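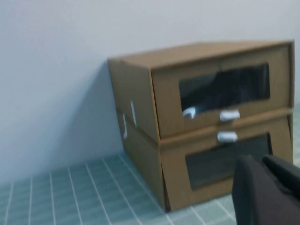 Two down. Cardboard shoe drawers, hall floor, teal tile.

OK so quick one tonight because I have to be up early and the hallway still has half a closet in it.

The shoe situation. If you read the October post you know the shoe situation. If you didn't: one closet, no shelf in it to speak of, a heap on the bottom that you had to dig through with your arm like a vet with a cow. Every morning. One boot, then no boot, then the other boot with an umbrella through it. I said then I'd sort it by Christmas. It is April 2025. Moving on.

What I bought: the flat-pack cardboard drawers. Kraft brown, window in the front, little white tab to pull. They came in a flat bundle from a place called Prondex, which I'd never heard of before and which sent me 2 emails and a survey before the thing had even shipped. Fifty-six dollars for the set with shipping. I went back and forth on that for a week. Plastic ones are sturdier, everybody says so, and I had a tab open with the plastic ones for days. But I had plastic ones in the old apartment and they cracked at the corners and went yellow, and they squeaked. I hate the squeak. Also the cardboard ones look kind of nice? Plain. Like something from a bakery.

Putting them together. The instructions are one sheet with drawings, no words, and one of the drawings is upside down, I'm sure of it. First box took me 20 minutes and some language. You fold the sleeve, then the drawer, then there's a flap that has to go under another flap, and if you do it in the wrong order the front bows out and the drawer sticks. I did it in the wrong order. Second box was quicker. By the time I get to the last one I'll be a professional and never need the skill again.

Tips, if you got the same kind:

Fold every crease back and forth before you start. All of them, even the ones that look done already.
Push the tab in before the drawer goes in the sleeve. You can do it after but your fingers will be sorry.
Do it on a hard floor. I tried on the rug first and everything slid.
Run a thumbnail along the window edge. If the film lifts in a corner, a bit of clear tape on the inside fixes it.

The window film is darker than I expected. On the website you could see the shoes like they were in a shop. On mine it's more of a smoky thing, you get a shape and you can tell dark from light and that's it. I was annoyed for an hour and then I wasn't. I don't need to admire my shoes, I need to know which drawer. But black shoes behind dark film, yes, that's a lot of dark. I may do labels. I have label plans. More on that if it ever happens.

Stacking. OK so this is where I have opinions now.

They say on the box (the outer box, the box the boxes came in) that they stack. And they do, they just sit on top of each other, no clips or anything on mine, so the top one wanders. You pull a drawer and the whole sleeve comes with it a little. Then you push it shut and it goes back a different amount. So the top one is always a bit crooked on the bottom one, there's a step down the side. I straighten it, walk by later, crooked again. If you are a person who straightens picture frames this will eat you alive.

What I'm going to try is two strips of that rubbery drawer liner, the kind with holes in it, between the boxes. I have most of a roll left over from the kitchen. Someone in the comments last time said double-sided tape, and I beleive it would work, but then you can't take them apart again without ripping the top off one, and I know I'm going to want to move them. I always want to move them.

Also not going higher than four. I put my hand flat on top of the upper one and leaned a little, not hard, and it was fine, but I wouldn't set anything heavy up there. The bag of cat litter is not going up there. It tried.

Where they're going: against the hall wall for now, white wall, plain, no outlet in the way. The plan was inside the closet. I measured the closet. I measured it wrong, or I measured the door opening and not the inside, the note just says "80" with no unit so thanks a lot, past me. Anyway they go in sideways, which means you can't pull the drawers, which sort of defeats it. So I need to take the old rail bracket off the side first. That bracket has been painted over so many times it's basically part of the wall.

Meanwhile, the tile. People ask about the tile whenever it shows up here. It was in the house when we came, it's teal, it goes all the way down the hall and I didn't pick it. I used to want it gone. Now I've got fond of it, mostly from being too cheap to replace it. The brown cardboard looks good on it. I held a white box against it and a gray one too and the brown won.

What went in so far. Rule I made: if I didn't wear it last winter and it isn't for a wedding or a funeral it leaves. Results mixed. The brown loafers left. The hiking boots from the Phelan trail trip, with the sole coming away, left, and I did feel something about that, that was a good trip and a bad blister. The gold sandals stayed even though they fail the rule on every count. The Bendik clogs stayed becuase I wear them to take out the trash and I'm not taking out the trash in anything else.

Boots do not fit in these, by the way. Ankle ones, maybe, laying down, if you fold the top over. Anything taller, no. So boots are still on the closet floor, but standing up, with a rolled magazine in each one, and you can see the floor between them, and that's a thing I haven't said about that closet since we moved to Jivamcombe.

Smell. Brand new cardboard smell, very strong the first night, like a post office. I left the drawers pulled open overnight and it calmed down. I put a bit of cedar in one of them from the sweater drawer. No idea if it does anything.

Damp is the thing I'm worried about. Cardboard on a tile floor, next to the front door, in a house where people come in out of the rain and just stand there dripping. So new rule, wet shoes go on the boot tray until they're dry, then in the drawer. I've told the household. The household said "mm." I might put a thin board under the bottom box too, or those little stick-on felt feet, but I think felt would just soak it up and make it worse? If anyone's done it, tell me.

Still to do, mostly so I can find this list again:

get the bracket off
liner strips
rest of the boxes (they're leaning behind the bedroom door, I keep kicking them)
labels, or decide against labels
take the bag of leaving shoes to the drop box before I start going back into it

That last one first, I already took one pair back out. The gray flats. They were on top!

Somebody asked for the liner brand last time, I'll look at the roll and put it in the comments, it's under the sink behind everything. Which is the next post, probably. Under the sink. Don't get excited.

Going to bed.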